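Best way to fold small towels so they stay folded?
Asked in Laundry & Linens, 273 views

I have a pile of pale yellow hand towels (Berkora, the thick kind) and I fold them on the little round white table because it's the only clear surface I've got. My bed is where the stuffed animals live, so forget that! I do halves, then halves again, and they puff right back open on the shelf.

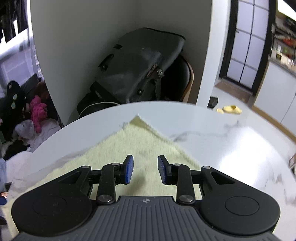

I've tried thirds too, and it's a bit better but the corners poke out. The shelf is 30 cm deep if that matters. Do I roll them or what?

2 answers

Lollard
Roll them. Fold lengthwise in thirds first, press the air out with your forearm, then roll from the short end and tuck the last corner into the roll. I did nearly 100 of these one summer at the Kulach guesthouse and they held up fine in an open basket. Go easy on fabric softener, mine always got slippery and came undone (plus they stop soaking anything up).

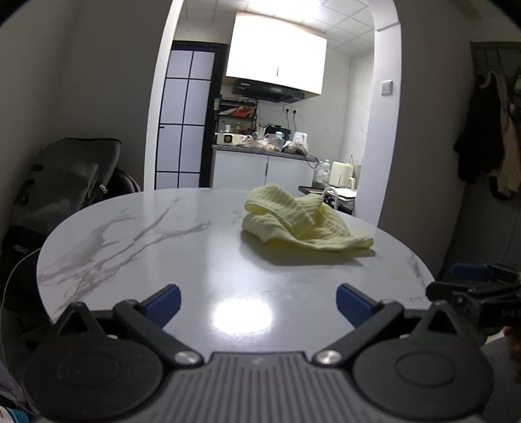
Does a slick tabletop make folding harder?
A little, the towel slides while you're pulling the edges straight. Lay a dry dishcloth underneath and it stays put.

Balaskas
just stack them 3 high and put something heavy on top overnight. works for me, my sister rolls hers and they look like burritos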